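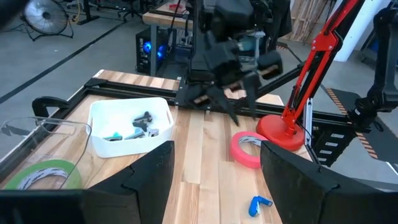

Sorting small parts at a shared bench is what I need help with. The bench is a butcher-block top and it gets used most days for little repair and model jobs. Bins and tape rolls get put down wherever there is room, and by the end of the day they are all over the top. At the moment the white bin with the handle slot has three unrelated small bits in it, the green masking tape is on one side, the pink-red roll is over beside the base of the red lamp, and a small blue clip thing has ended up on the bare wood between them. None of it is a big mess, but it takes me 18 minutes to clear before I can start anything, and small pieces go missing.

I have tried labels (they peeled off) and one big drawer (everything went to the bottom). I don't want to drill into the top or put up shelves. What system do people use for tape and loose plastic bits on a bench that several people share? Budget is $40, and I would like it to be something that other people will follow without me standing over them.

Posted by **endcombe_bench**, Feb 24, 2024

---

**glueandclamps**

You need one container per kind of thing, and they need to be different from each other so people can tell them apart without reading. Use one white, one coloured and one clear. The white one is for parts that belong to a job in progress. The coloured one is for odd bits that you can't identify. The clear one is for tape.

I run a community workshop and that is what we settled on after a lot of arguing. Labels never lasted with us either. If you must label, write on the underside of the bin with a paint marker.

Empty the odd bits bin once a month. If no one claims a piece it goes in the recycling or the rubbish. We do ours at the start of the month, except July when we are closed.

---

**shadowboard667**

Just get a Justar parts cabinet and be done with it. Mine has lots of little drawers.

> **endcombe_bench:** Thanks, but a cabinet is over my budget and I think people would stop using it after a week.

> **shadowboard667:** Fair enough. They do turn up second-hand.

---

**northshore_tinker**

I agree with the first answer about different colours, and would add a few things.

Stand tape rolls in a bin that is wide enough to take them flat. If the bin is too narrow, people balance the roll on top and it falls off. Measure your widest roll and add a couple of centimetres.

Keep the bins at the back or the sides, and leave the centre of the bench for the work. Ours crept forward until I marked out the parking spots on the top with 2 strips of tape. It cost nothing and it lifts off when you want to change the layout. Low-tack tape is kinder to an oiled top. I use the Viteo one, but any painter's tape will do.

For the unknown bits, a basket with slots in the sides is good because you can see what is down the bottom without tipping it out. Check the slots aren't wider than your smallest part. A tiny clip will go straight through. 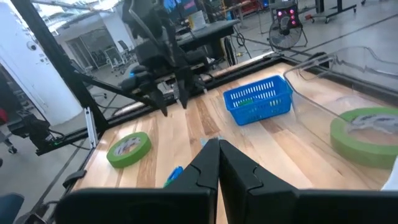 Does masking tape go off if it stays in a bin on the bench over summer?

It can. Heat and direct sun make the adhesive soft and then gummy, and an old roll tends to tear into strips when you pull it. Keep the bin out of the window, put a lid on it if you have one, and use the oldest roll first.

One more thing on loose bits. If a piece belongs to something, put it in a zip bag with a scrap of paper saying what, before it goes in any bin. Ten seconds now saves you guessing later.

---

**endcombe_bench**

Going with the three containers and the taped parking spots. I've put the tape in with the clear bin idea and I'm going to try the slotted basket for unknowns. I'll get the zip bags from Jääskeläinen when I'm next in there, they sell them loose near the counter. Marking the second answer as helpful too, I did look up the cabinets.

---

**glueandclamps**

Good. Give it a month before you change anything. People take a while to get used to where the tape goes.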